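Giving up the second car, month five

We sold the hatchback in March and I said I'd write up how it was going once we'd had a proper run at it. 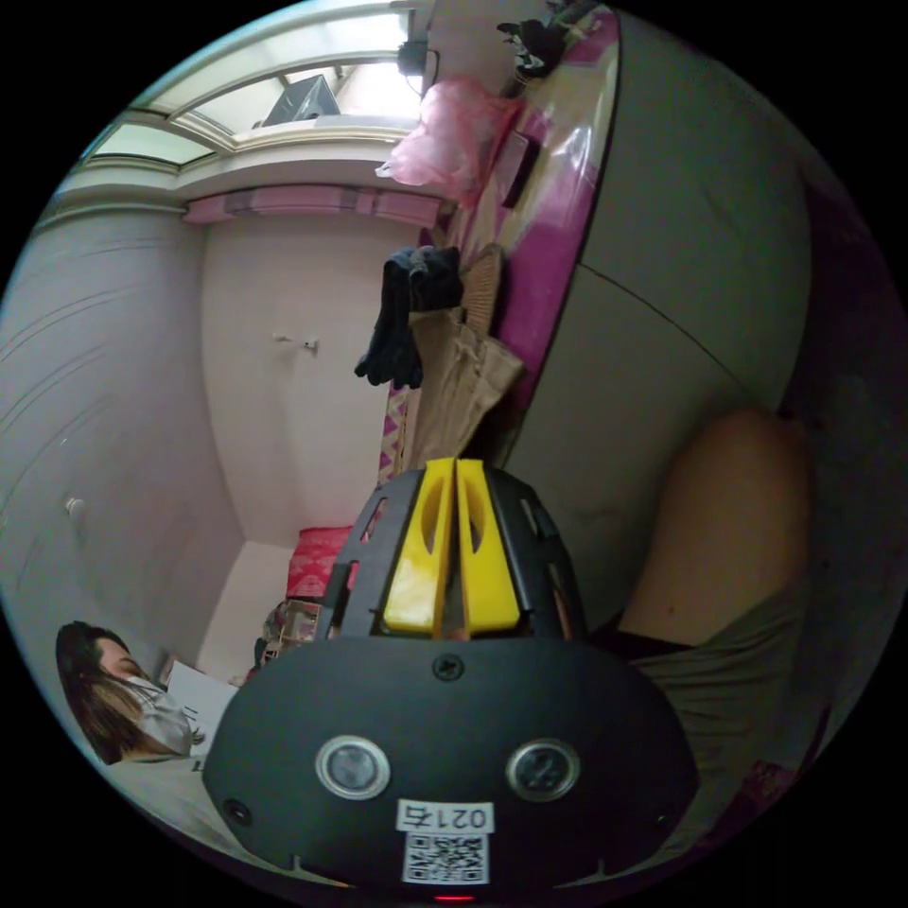 The short version is that we still don't have a second car and we're not looking for one. The longer version has a few more holes in it, so I'll go through it in the order things came up.

Some background for anyone new. There are four of us, two adults and two kids in primary school. We live on the flat side of the creek, 15 minutes on foot from the train and a good deal further from anything else. We had a wagon and a small hatch. The hatch did the station run, the shops and Saturday sport when there were two games on at once. It needed a timing belt, tyres and a new radiator in the same season, and the quote came back higher than what the car was worth. So we sold it to a bloke who wanted it for parts.

The money

People ask about this first. We'd been spending $487 a month on the hatch when I added up rego, insurance, servicing, petrol and the tyres spread over their life. I left out depreciation as it had none left to do. We haven't saved all of that. Some goes on train fares, some on the odd taxi, and a fair bit went on bikes in the first few weeks. I bought a secondhand Turunen cargo bike with a box on the front, and it needed brake pads and a new chain before I was happy putting a child in it.

Leaving the bikes aside, we're well ahead. It goes straight onto the mortgage so it doesn't feel like anything, but it shows on the statement.

The station

I walk. I thought I would hate this and I don't mind it. I leave at ten past seven and I'm on the platform with time to spare. The evening walk is slower because I stop at the greengrocer, and I've had to get used to buying for two nights at most. Pumpkin is a bad thing to buy on foot.

Rain has been less of a problem than I expected. I keep a dry pair of socks at work and I've worn one of them once. The heat will be the real test and we haven't had a summer yet, so ask me again in February.

The shops

The cargo bike handles a normal week. It doesn't handle a normal week plus dog food plus a bag of potting mix. I tried that in the second week, and on the hill by the oval I had to get off and push, with a line of school traffic behind me. Now the heavy things wait for the wagon. We keep a list on the fridge of anything over five kilos and one of us does a run every third weekend.

We tried delivery through Ilusora for a while. The fruit was poor and they swapped things without asking - three tins of chickpeas where I'd ordered three tins of tomatoes, that sort of thing. The delivery windows were fine. I cancelled it and haven't missed it.

School and sport

School was easy. Both kids ride now, the older one on her own bike and the younger one in the box when he's tired or it's windy. The bike shed at the school is under cover but it doesn't lock, so I take the lights off.

Sport has been the hard part. Soccer and netball are at opposite ends of town and the draw doesn't care about us. For the home games we manage. For away games we've had to ask other families for lifts, and I found that harder than I thought I would. I don't like asking. Oona Karppinen, whose daughter plays in the same netball side, told me in the car park that she had an empty seat every week and to stop texting her as if I was applying for a loan. We've gone with her most weeks since. I put petrol money in an envelope, and she gives it back, so now I bring the oranges.

There was one weekend where both games were away at the same time and Oona was sick. We hired a car from Ristora for the morning. It cost less than I'd feared and the pickup was behind the library. The booking app wanted a photo of my licence three times before it took it. The car smelled of somebody's hot chips. I'd do it again, but not every week.

What we got wrong

We should have sorted out the bikes before selling the car. There was a gap of nearly a month when we had one car and one adult bike with a bent wheel, and that month was bad tempered. If the hatch had lasted until the end of autumn we'd have done it in a better order.

I also underestimated how much we used the second car for things that weren't really trips. It had the picnic rug in it, the pump, the spare hats, a bag for the op shop that had been there since last year. It was a cupboard with wheels. All of that came into the house and we had nowhere to put it. I've since built some shelves along the carport wall out of leftover fence timber. They're ugly and they work.

The other thing is evenings. If one of us has the wagon after dark, the other one is home, full stop. The last bus is at 20 past eight and it goes the long way around through the industrial estate. I gave up my Tuesday choir for a term over this and then found that a bass from the next street drives past our house to get there. I could have asked him in March.

What's changed on our street

Not much, though the council has finally painted the bike lane on the main road. It stops before the bridge, where you need it, and picks up again on the other side. I've written to them. I got a reply with a reference number ending in 17 and a sentence about future stages.

The house on the corner has also gone down to one car, for different reasons, and we've talked about sharing a trailer. Neither of us needs one often. They've got the room to store it and we've got the towbar. We'll probably sort it out once the mulch is due.

Next

I want a better lock. The one I've got is a Sosano folding one and the key has started sticking when it's cold. Graphite powder helped for a week. If anyone has used theirs through a second winter I'd like to know whether that's normal or whether I've got a dud.

I'll do another of these after summer.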